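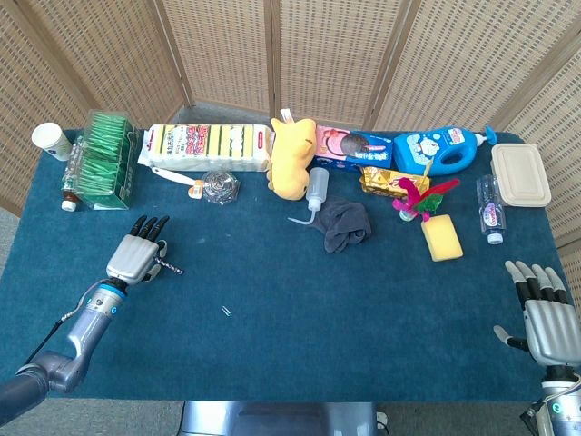
What does a grasp planner do when it has no idea what it is looking at?

Mostly it guesses, and then it keeps checking the guess for as long as the fingers are moving. The planner at Flarkance proposes a few hundred ways to close a hand on whatever shape the depth data suggests, throws out the ones that would put a knuckle through the table, and ranks the remainder. It picks the top one. Then it spends the next second or so being talked out of it by the joint torques.

That is the short version as given by Mackenzie Després, who leads the software side at Flarkance and has been asked for the short version often enough to have one ready. The long version took most of an afternoon and two pots of coffee, and involved a whiteboard with a box on it labeled "magic (fix)."

The box has been there since May. "We did fix it," Després said. "Then we found out the arrow going into it was wrong."

Després came to two-handed manipulation from compilers, a field where, as she points out, the input holds still. Her first months on hands were spent assuming that bad behavior had a bug behind it. Quite a lot of it did. The rest was friction, and friction does not take pull requests.

The stack she inherited was called Hauser, and nobody on the present team will admit to having named it. Hauser was a classical planner, built on the idea that if you had a good enough model of an object you could compute a good enough grip. For machined parts it worked very well. For a sock it would sit and think until the watchdog timer shot it.

"It wasn't stupid," she said. "It was principled. It wanted a mesh, and it wanted the mesh to be closed, and it was prepared to wait."

Its replacement, Stoladico, has fewer principles. It never builds a full model of anything. It takes the visible part of a surface, makes an assumption about the back, and commits to a grasp while noting how confident it is. A rigid bottle scores high. Anything wrapped in foil scores low, partly on account of the glare and partly on account of what foil does when you touch it, which is become a different shape. Plush toys land somewhere in the middle. They forgive nearly any grip, Després says, and teach you nearly nothing.

I asked about thin things. She put down her cup.

Thin things, she explained, are where perception and control stop speaking to each other. A paper clip on a cloth is a few pixels of shine. The depth map often doesn't register it at all; as far as the geometry is concerned, the table is flat and you are imagining things. So the color image says there is something, the depth says there isn't, and someone has to adjudicate. In Stoladico that someone is a module of 2240 lines that the team calls Cudgate, and which Després describes as "the part of the code that reads like a divorce."

Cudgate does not try to decide who is right. It asks how expensive it would be to be wrong. If the fingertips can come down gently in that spot without hitting anything else, it lets them go and look by touch. If there's a full container next door, it declines. The early versions declined everything, a behavior that scored beautifully on safety and moved no objects.

"Zero collisions," Després said. "We put it on a slide. Somebody in the back asked how many picks, and that was the end of the slide."

The control loop underneath runs at 1000 times a second, and she is protective of it. Learned components are allowed to make suggestions to it. They are not allowed to live in it. The grasp ranker is a neural network and can take its time; the thing that decides how hard the thumb is pushing is a page of arithmetic that Després can recite. She has been told this is old-fashioned. She has also seen what happens to a paper cup when a network has an interesting idea.

Having two hands makes all of it worse, though less in the way I had expected. Keeping the arms from hitting each other is, she says, a solved problem, or at least a problem with a library. What isn't solved is deciding which hand should do the job. For a while the planner scored each hand separately and took the winner. With an object near the middle, noise would tip the score back and forth, and both arms would twitch toward it and retreat like two people at a doorway.

The fix was five characters long. They added a small penalty for changing your mind. It took the better part of a month to find, and Després doesn't enjoy discussing the ratio.

Much of what the team builds now is tooling, a word that makes visitors' eyes drift to the window. She is unapologetic. Every attempted grasp is logged with its score, its torques, and whatever Cudgate was muttering at the time, and a replay viewer lets anyone scrub through a failure with the planner's rejected options drawn over the top as pale ghosts. There are about 2000 logged failures that have been labeled by hand. The labels were supposed to come from a fixed menu. The menu includes "other," and "other" has done well.

I was allowed to read some of the comments. "Slid." "Slid again." "Grasped the label, not the box." One entry consisted only of the word "why."

"That one's mine," Després said.

Does the viewer make the planner better? She thought about that for longer than I had expected. It makes the arguments better, she said. Before it existed, perception blamed control and control blamed calibration, and calibration was one person, who was getting tired. Now they pull up the ghosts and can see that the right grasp was sitting in third place, losing by a hair to something absurd. Then they argue about the hair.

The next release is meant to handle handovers, with one hand passing an object to the other so that it can be set down the right way up. On paper this is two grasps and a release. In the simulator it works every time, a fact Després reports in the tone other people use for a noise in the car. The simulator's friction is too generous. They have turned it down twice, and the simulated hands have gone on succeeding, cheerfully, with everything.

I asked when it would ship. She looked over at the whiteboard, where the box was, and said they were still working on the arrow.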